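Table Cover

A table cover is a piece of cloth laid over a table and left there through the ordinary business of the day, as opposed to a tablecloth in the stricter sense, which comes out for a meal and goes back in the drawer when the plates are cleared. In everyday speech the two words are used for the same thing, and many families happily call anything draped over a table a tablecloth. Covers are usually thicker and darker, and they are expected to put up with keys, mail, toys, elbows and the occasional sleeping cat.

Fabrics

Soft covers are made from velvet, velour, brushed cotton, chenille, felt or one of the many blends sold under names of the seller's own choosing. A fabric with a pile (that is, a surface of short upright fibers) is pleasant to lean on and keeps small things from rolling or sliding. It also quiets a hard tabletop wonderfully, as anyone who has shared a kitchen with a toddler and a set of blocks will agree! The drawback is that crumbs and lint settle into the pile and have to be brushed out.

Color matters more than one might expect. Plain pale cloth shows every mark, and plain black shows every speck of dust, so mottled and faded shades are a comfortable middle road. Blue-grays with a worn, denim-like look are well liked for family tables, where the lighter streaks and darker patches help to hide small stains between washes.

Fit

A cover may hang loose, with a drop on all sides, or it may be drawn over the edge and fastened underneath with clips, elastic or a drawstring. The fitted style is the better choice where small children are about, as there is no hanging corner to pull. For a loose cover, a drop of 30 centimeters is generous without getting tangled in people's knees.

Everyday use

A covered table in a busy home soon becomes a resting place for whatever is between one spot and another. Bath toys, pens and cleaning brushes end up side by side, and the soft surface holds them where they are put down.
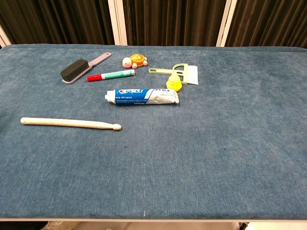
Care

Most covers need only a light brushing once a week, always in the direction of the pile, and a gentle wash when they begin to look tired. Clear the table first and shake the cloth outdoors. Marker ink should be blotted and never rubbed, and it is wise to try any cleaning liquid on a hidden corner beforehand. Velvet and velour are best dried flat or over a wide rail, away from strong heat, which can crush the fibers for good. A flattened patch will often lift if it is steamed from the back and brushed softly once it has cooled.

Storage

Spare covers keep best rolled around a cardboard tube with the pile facing out. Folding is fine for a few weeks, though the creases in a thick cloth can be stubborn.

See also: Place mat; Table pad; Table runner; Upholstery brush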